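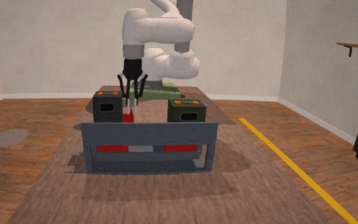
Robot arm at a long table with two containers and a rack.

Week 2 handout: Reading a supplement trial

Most of you have seen the claim that a daily vitamin D capsule cuts your odds of catching a winter cold. You may have heard it from a pharmacist, too. I want you to read the trial behind one of these claims and decide how much of it you believe. My own answer is not much, but you are free to argue.

The product is Federo, sold by Rurnix. The leaflet says users had "fewer sick days." Fewer than whom? Start there every time. In this trial the comparison group took a look-alike capsule, so that part is fine. Plenty of leaflets compare users with themselves the year before, and a mild winter will do the rest.

Size and dropouts

The trial enrolled 238 adults. Of these, 26 left before the end, and the report leaves them out of the final tables. We are not told which group they came from. If most were in the Federo group and quit because they felt sick anyway, the result could shrink to nothing. An honest report counts people in the group they were assigned to, whether or not they kept taking the capsules. Look for the words "intention to treat." I could not find them.

What was measured

"Sick days" were self-reported on a card mailed back in June, well after the season. Try to remember how many days you had a sore throat last winter. I can't do it. A lab swab would have been better – a weekly text message would have been better.

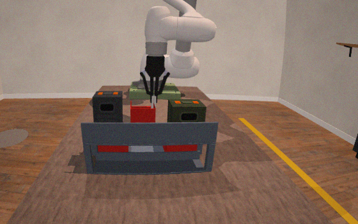

Blood levels were measured as well, and they went up in the Federo group. The leaflet makes a lot of this. It shows that people who swallow vitamin D have more vitamin D in their blood. Whether they get fewer colds is a separate question, and the one we were asking.

Then there is the "25 percent fewer" figure. Percent of what? If one group averages four sick days and the other three, that is 25 percent, and it is also one day. Write down both numbers whenever you can get them. When a leaflet gives you only the percentage, be suspicious of the other one.

Subgroups

The Galli report on the same data found a benefit only in people who started with low levels. That is plausible. It is also what you would get by slicing the data until something turned up – ask whether the subgroup was named before the trial began.

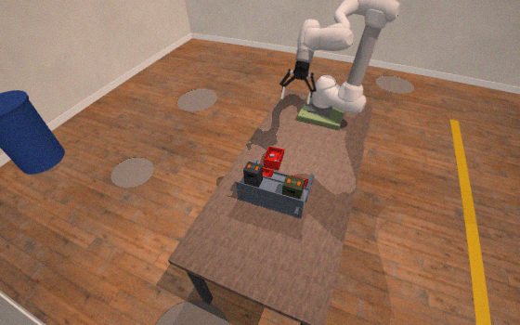
Ksawery Sobczak objected when I said this in class that a subgroup picked late can still be right, and that people with low levels are the ones you would expect to benefit. Both points are fair. It would then need a new trial in those people, and I have not seen one.

For next time: read the methods section before the abstract, and bring one question the authors did not answer. Skip the Molten press release.

Questions to the course office | Copyright 2022 | Back to top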